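The log gives the fault one line: grip lost, retry, complete. On the strength of that last word, Trutix counted the April run as a pass. So did the slide I was sent, which claimed 382 clean pickups out of 402 at its kitchen test bench.

I asked what "clean" meant. It took three emails to find out that a bowl dropped and picked up again within 21 seconds still goes in the clean column. Take those out and the failures go from 20 to 117. Trutix doesn't dispute the math. It disputes the word "failure."

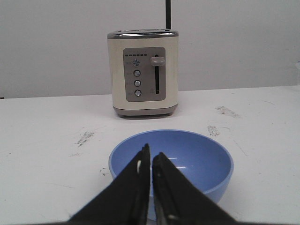 Tarcísio Aguiar ran the bench for most of the spring, and he is the one who went back through the logs by hand. The software, called Mokgethi, decides it has hold of something when the finger motors meet resistance. That sounds reasonable until you think about a bowl. With the fingertips over the bowl and only a narrow gap between them, a small error in height can press them into the bottom, and the motors feel plenty of resistance. Mokgethi reads that as a grip. The arm lifts, the bowl stays put or comes up an inch and falls, and the next command goes out anyway.

"It was passing things it didn't have," Aguiar told me. He filed the fault twice. The first report was closed as operator setup.

Trutix says an update called Stullell fixes this by checking the motor load a second time, after the lift. Maybe. A second reading from the same motors is still the same motors, and I'd like to see a check that comes from somewhere else. The company says that is planned. It wouldn't say when.

My bigger worry is the two-arm work. One arm holds, the other moves in, and each trusts the other's report. A false grip on one side sends the second arm reaching for something that may be on its way to the floor.
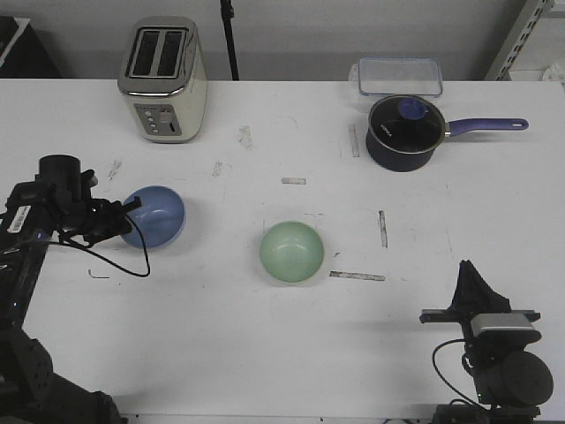
## What the buyers were told

Hiltard, which sells the system to commercial kitchens, put the 382 figure in its brochure with no footnote. When I asked about the retries, a spokesperson said customers "care about completed tasks." Some do. A cook standing next to the counter might care more about a pot of hot soup that gets a second try.

Hiltard has since pulled the brochure for what it calls a routine refresh. The number was still on its website when this issue closed.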